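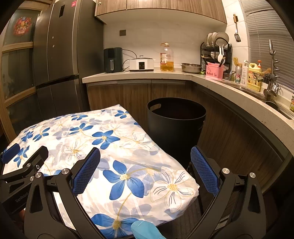 Blue-flowered bedding, folded, with the kitchen behind it.

TODEVSTEAD GUEST APARTMENT
Winter safety checklist, with comments
Checked by: Lalit Sisodia
Month: January
Key: OK / FIX / WATCH (fine today, don't trust it)

Comments are mine. Last winter's form had a comments column one inch wide, and every box in it said "ok" in the same pen stroke, including the box for "Name of inspector." I have given myself more room.

1. GETTING IN

1.1 Outside steps sound and level - FIX
Third step from the bottom rocks. It rocks politely, toward the wall, so you get used to it in a day or two. A guest with a suitcase doesn't have a day or two. Mortar and a dry afternoon.

1.2 Handrail firm - OK
Leaned on it with my full weight. It has outlasted three paint colors, all visible at the chipped spot by the gate.

1.3 Path lit after dark - WATCH
The path from the parking spot is some 60 feet long and the light covers the first half of it very well. Fitted bulb is 60 watts and the fixture says that's the most it will take, so a bigger bulb is out. A second light by the hedge would do it. I've written this down before.

1.4 House number readable from the road - OK
274, white on black, both sides of the post. The ivy has been cut back from the 4. For most of the fall we were number 27, and 27 got our propane.

1.5 Front door opens from inside without a key - OK
New thumb-turn fitted. The old arrangement, with the key on a hook "where everyone can find it," is retired. The hook now holds an umbrella.

2. SMOKE, FIRE AND GAS

2.1 Smoke alarm, hallway - OK
Pressed the button, went deaf, wrote OK.

2.2 Smoke alarm, bedroom - FIX
Dead. Battery door closed very neatly over no battery at all. Whoever needed it for the TV remote may keep it. Replace with a sealed unit so the temptation goes away.

2.3 Carbon monoxide alarm - OK
Works. Expiration sticker is on the back, which means taking it down to read it. It has two years left. I've copied the year onto masking tape on the front so the next person can keep both feet on the floor.

2.4 Extinguisher in place, gauge in the green - WATCH
In the green, but low in the green. It was also behind the ironing board, which was behind the vacuum. Moved to the wall bracket by the door, which has been waiting for it since the bracket went up.

2.5 Fire blanket - OK
In its pouch, tabs hanging down. Please stop tucking the tabs up to make it look tidy.

2.6 Way out kept clear, including bedroom window - FIX
Window opens fully and is big enough to climb through. The dresser in front of it is also big. Swap the dresser and the chair. I tried it alone and got as far as the rug.

3. KITCHEN

3.1 Stove burners light and shut off cleanly - OK
All of them, first click.

3.2 Range hood filter - FIX
I would call it seasoned. Soak it or replace it. The filter is a common size and costs less than the degreaser it would take to save this one.

3.3 Outlets near the sink trip when tested - OK
Tripped, reset, tripped, reset. The toaster clock blinked at me the whole time.

3.4 Under-sink cupboard - WATCH
No leak that I could find with a paper towel. Cleaning products have been decanted into a lemonade bottle. I poured it out, rinsed it and put the bottle in the recycling. Leave things in the container they came in, particularly the blue one.

3.5 Knives stored safely - OK
Block, upright, none loose in the drawer. The drawer has a potato masher that keeps it from opening, so I'm taking the drawer's contents partly on faith.

3.6 Trash has a lid or gets emptied between guests - OK
Gets emptied. See the changeover list for who.

4. BEDDING AND LINENS

I was asked why a safety checklist has bedding on it. Item 4.3 is why.

4.1 Bedding clean, folded, free of tears - OK
Fine, and folded better than I manage at home.

4.2 Mattress labels attached - OK
Both. The label says not to remove it and for once people have listened.

4.3 Electric blanket - FIX (REMOVED)
A Joston, older model, with a kink in the cord that somebody had straightened and taped. The tape was nice tape. I've taken the blanket away and it isn't coming back, so please don't ask the guest book to vote on it. A thick comforter from the Costport closet can go on the bed until a new one is bought.

4.4 Nothing stored on or against the heater - WATCH
Spare pillows were an inch off the bedroom heater. Moved to the closet shelf. They will migrate back by February, they always do, and I'll move them again.

5. BATHROOM

5.1 Hot water at a safe temperature - FIX
Tap ran hot enough for tea. The water heater dial had been turned up past the mark, probably by a visiting relative of mine who likes a shower you can hear. Turned down to the mark and the mark gone over in red paint. Recheck at the tap next visit.

5.2 Grab bar - OK
Solid. Fixed to studs, with four proper screws, by a person who cared. Towels can be hung somewhere else.

5.3 Non-slip mat - FIX
Slips. Suction cups have gone hard. Bin it, get another.

5.4 Fan runs and moves air - WATCH
Runs. Held up a square of toilet paper, as you're supposed to, and it clung to the grille for a moment and then gave up. Clean the grille, then try the paper again before spending money on a fan.

5.5 Door lock can be opened from outside - OK
Coin slot works. Use a nickel, a dime is too thin and a quarter is too proud.

6. ELECTRICAL AND HEATING

6.1 Panel labeled - WATCH
Labeled, in the sense that there are labels. "Other lights" and "Other other lights" could be improved on. I worked out which was which at 4 in the afternoon with the sun going down, and pencil notes are now inside the panel door. They need to be inked.

6.2 Extension cords - FIX
One running under the rug to the reading lamp. Lamp moved next to the outlet, cord taken out. The rug has a long dent in it and may need a week to recover.

6.3 Furnace serviced - OK
Upadhyay did it in the fall and the slip is in the folder. They also left a note saying the filter had been put in backward. The arrow on the filter points with the airflow, toward the furnace. I have drawn an additional arrow.

6.4 Portable heater - OK
Shuts off when tipped. I tipped it and it shut off. I then tipped it back and it came on again, so unplug it if it falls over, please, and don't just stand it up and admire it.

7. PAPERWORK ON THE WALL

7.1 Emergency sheet posted, address correct - FIX
Address correct. Phone number for "owner" belongs to a landline we no longer have. New sheet printed, to go up by the fridge in place of the old one and not on top of it. There are already layers.

7.2 Water shutoff shown - OK
There's a map. It's a little artistic, but the valve is where it says.

7.3 First aid kit stocked - WATCH
Plenty of eye wash. No band-aids left apart from the tiny round ones, which have never helped anybody. Restock regular sizes, tweezers and gauze.

TO DO BEFORE THE NEXT BOOKING

Bedroom smoke alarm (2.2)
Dresser away from window, two people (2.6)
Bath mat (5.3)
Recheck hot tap (5.1)
Emergency sheet up (7.1)

TO DO WHEN IT STOPS FREEZING

Third step (1.1)
Hedge light (1.3)

Everything else marked FIX can be handled at a regular changeover. Initial the item when it's done, with your own initials. L.S. can't have fixed the range hood twice, as last year's form claims, or it would look better than it does.

Spare keys are back in the lockbox. Code is unchanged, so ask me and please don't write it on this sheet.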